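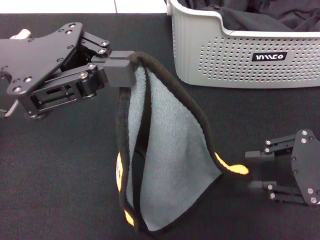 Session 8 handout - Linen handling, towels and bound cloths
Housekeeping basics, Grendisside evening course

Read before the practical. Bring your own towel if you have one, hand size is best.

What we're covering
Corners, borders, folding from a heap, where the finished pile goes. Ironing is November, dont ask yet.

1. Finding the corner
A towel out of a basket has no top. Pinch any corner, lift, let the rest hang. It drops into a triangle by itself. Then run the free hand along the border to the next corner. Along the border, never across the middle. Gray terry with a dark binding is good to learn on, the edge shows up well against the face. If there's a fold down the middle, leave it until you hold both corners, then one shake.

Light gray body, black edge, yellow-orange bits on the border - use the colored bits as landmarks. Start from the same one each time and the pile comes out matching.

2. The basket
Plastic, with holes in the sides, so air gets through. Keep it up on the table at your right hand or left, whichever you reach with. Dark things stay in the basket until the light ones are folded. Lint.

Do not tip the basket out. Last term's group did and we ran 9 minutes over.

3. The fold
Clivisier fold is the one we mark on. Long edges together, smooth out from the center, then in half, in half again. Binding ends up on the outside of the stack, all facing one way.
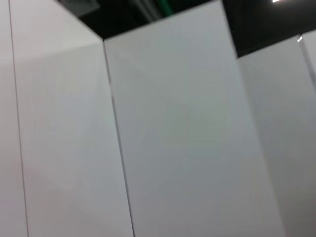
Common faults: binding rolled under, corners off by a thumb's width, pulling the terry to make it fit. If it won't meet, open it up and start over. Faster than fixing.

The Walczak fold (thirds) is fine at home, and better on narrow shelves. Won't be on the test.

4. Stacking
Thick folded edge to the front. No more than 8 to a stack, they lean after that. Bound towels are thicker at the rim then in the middle, so turn every second one round.

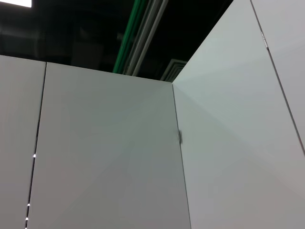 Leave a hand's width above the top towel so you can lift one out without dragging its neighbor. Heaviest at the bottom, washcloths by themselves.

Practical
Work in pairs, 2 towels each, swap and check each other's corners. Write down which fault you made most.

Reading: Ivness linen booklet, the folding pages only. Skip the starch chapter. Copies in room 665, please put them back.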